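5장. 세탁조 관리

5.1 개요

본 장은 Marnico 드럼세탁기의 세탁조 세척 절차를 설명한다. 세탁조, 도어 패킹, 세제함, 배수 필터를 순서대로 점검하고 세척한다. 섬유 찌꺼기와 세제 잔여물이 쌓이면 냄새, 배수 지연, 의류 오염이 생길 수 있다.

세척은 정기적으로 실시한다. 다음 중 하나에 해당하면 주기와 관계없이 실시한다.

- 세탁을 마친 의류에 검은색 또는 갈색 찌꺼기가 묻어 나오는 경우
- 도어를 열었을 때 냄새가 나는 경우
- 표시창에 CL 표시가 점등된 경우
- 제품을 한 달 이상 사용하지 않은 경우
- 이불, 누비 커버 등 부피가 큰 침구를 연속으로 세탁한 경우

5.2 준비물

- 세탁조 전용 세정제(액상 또는 분말)
- 마른 천 2장
- 부드러운 솔
- 높이가 낮은 물받이 용기
- 고무장갑

참고: 배수 필터 교체용 패킹은 부품 번호 959로 주문한다. Brastus 서비스 센터에서 구입할 수 있다.

5.3 세정제 선택

반드시 세탁조 전용으로 표시된 제품을 사용한다. 주방용 세제, 욕실용 세정제, 배관 세정제는 사용할 수 없다. 액상 제품은 투입량 조절이 쉽고, 분말 제품은 찬물에서 완전히 녹지 않을 수 있으므로 온수 코스에서 사용한다.

해외에서 판매되는 제품은 사용 방법이 외국어로만 인쇄된 경우가 있다. 제품명 옆의 영문 표기를 확인하고, 투입량과 투입 위치는 라벨의 설명을 번역하여 확인한 뒤 사용한다. 라벨에 세탁기 그림이 있더라도 드럼세탁기에 사용할 수 있는지 설명문에서 따로 확인한다.

주의: 세정제 용기를 뒤집기 전에 뚜껑이 완전히 닫혀 있는지 확인한다. 짜서 쓰는 용기는 몸통을 세게 쥐면 내용물이 한꺼번에 나올 수 있다.

경고: 염소계 제품과 산성 제품을 함께 사용하지 않는다. 유독 가스가 발생할 수 있다. 식초나 구연산을 넣은 직후에 염소계 세정제를 투입하는 것도 금지한다.

5.4 세척 전 점검

1. 세탁조 안에 의류나 이물질이 없는지 확인한다. 동전, 머리핀, 단추는 도어 패킹의 접힌 부분에 끼어 있는 경우가 많다.

2. 급수 밸브가 열려 있는지 확인한다.

3. 배수 호스가 꺾이거나 눌리지 않았는지 확인한다.

4. 세제함을 분리하여 흐르는 물에 씻는다. 섬유유연제 칸의 덮개는 위로 당겨 분리한다. 물기를 닦은 뒤 다시 끼운다.

5. 도어 패킹을 손으로 벌리고 젖은 천으로 안쪽을 닦는다. 날카로운 도구는 사용하지 않는다.

5.5 세정제 투입 및 코스 운전

1. 전원 버튼을 누른다.

2. 고무장갑을 착용하고 세정제 용기의 라벨을 확인한다. 액상 제품의 경우 뚜껑을 열고 용기를 기울여 세탁조 안쪽에 직접 붓는다. 라벨에 세제함 투입으로 표시된 제품은 본세탁 칸에 넣는다. 사진은 흰색 용기에 녹색 뚜껑이 달린 Dettol 세탁기 세정제이며, 라벨에 영문 WASHING MACHINE CLEANER와 6合1 표기가 있다.
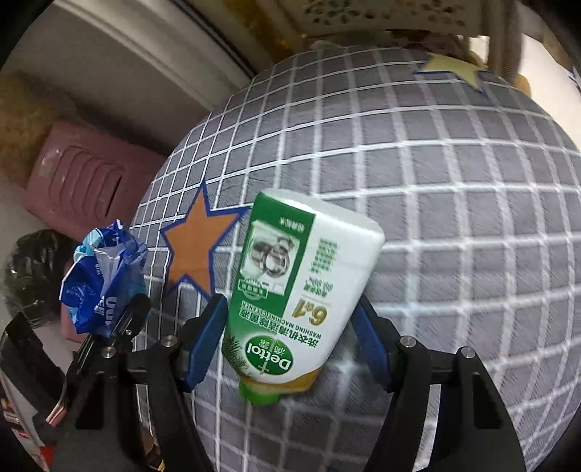 3. 도어를 닫는다. 딸깍 소리가 날 때까지 민다.

4. 코스 다이얼을 '통세척'에 맞춘다. 표시창에 코스 번호 43이 나타난다.

5. 동작/일시정지 버튼을 누른다. 도어가 잠기고 급수가 시작된다.

6. 코스가 끝나면 도어를 열고 찌꺼기가 남았는지 확인한다. 찌꺼기가 보이면 세정제 없이 '헹굼+탈수' 코스를 한 번 더 운전한다.

참고: 운전 중 거품이 도어 유리 중간 높이를 넘으면 제품이 자동으로 급수와 배수를 반복한다. 이 경우 운전 시간이 길어질 수 있으며 고장이 아니다.

주의: 통세척 코스는 고온의 물을 사용한다. 운전 중에는 도어 유리에 손을 대지 않는다. 도어를 강제로 열지 않는다.

5.6 배수 필터 청소

1. 전원 플러그를 뽑고 제품 안의 물이 식을 때까지 기다린다.

2. 제품 앞면 하단의 서비스 커버를 연다.

3. 물받이 용기를 놓고 잔수 제거용 호스의 마개를 뺀다. 물이 더 나오지 않으면 마개를 다시 끼운다.

4. 배수 필터를 시계 반대 방향으로 돌려 뺀다.

5. 필터에 붙은 보풀과 이물질을 제거하고 솔로 씻는다. 필터가 있던 자리의 내부도 확인한다.

6. 필터를 시계 방향으로 끝까지 돌려 끼운 뒤 서비스 커버를 닫는다.

주의: 필터가 비스듬히 끼워지면 다음 운전 시 물이 샐 수 있다. 손잡이가 수직이 되었는지 확인한다.

5.7 세척 후 관리

도어 패킹과 도어 유리의 물기를 마른 천으로 닦는다. 도어와 세제함은 4시간 이상 열어 둔다. 어린이나 반려동물이 있는 장소에서는 세탁조 안으로 들어가지 못하도록 도어 고정 걸쇠를 사용한다.

세척 직후 첫 세탁에는 흰색 의류를 넣지 않는다. 수건이나 걸레를 먼저 세탁하여 남은 찌꺼기가 묻어 나오는지 확인한다.

5.8 세정제 보관

- 뚜껑을 닫고 용기를 바로 세워 보관한다.
- 직사광선이 닿는 곳, 난방기 옆, 세탁기 윗면에는 두지 않는다.
- 침구나 의류와 같은 칸에 보관하지 않는다. 새어 나온 세정제로 인해 천이 변색될 수 있다.
- 다른 용기에 옮겨 담지 않는다.
- 어린이의 손이 닿지 않는 잠금식 수납장에 둔다.

경고: 세정제가 눈에 들어간 경우 즉시 흐르는 물로 15분 이상 씻고 의사의 진료를 받는다. 삼킨 경우 억지로 토하게 하지 말고 용기를 지참하여 의료 기관을 방문한다.

5.9 이상 증상 및 조치

증상: 통세척 코스가 시작되지 않는다.
조치: 도어가 완전히 닫혔는지, 어린이 보호 기능이 설정되어 있는지 확인한다.

증상: 코스 종료 후에도 CL 표시가 꺼지지 않는다.
조치: 헹굼 버튼을 5초간 누른다. 표시가 계속 점등되면 전원 플러그를 뽑았다가 다시 꽂는다.

증상: 세척 후에도 냄새가 난다.
조치: 배수 필터와 세제함을 다시 청소한다. 배수구 자체에서 냄새가 올라오는지 확인한다.

증상: 운전 중 제품 하단에서 물이 샌다.
조치: 운전을 중지하고 급수 밸브를 잠근다. 배수 필터와 잔수 제거용 호스 마개의 체결 상태를 확인한다. 누수가 계속되면 Brastus 서비스 센터에 연락한다.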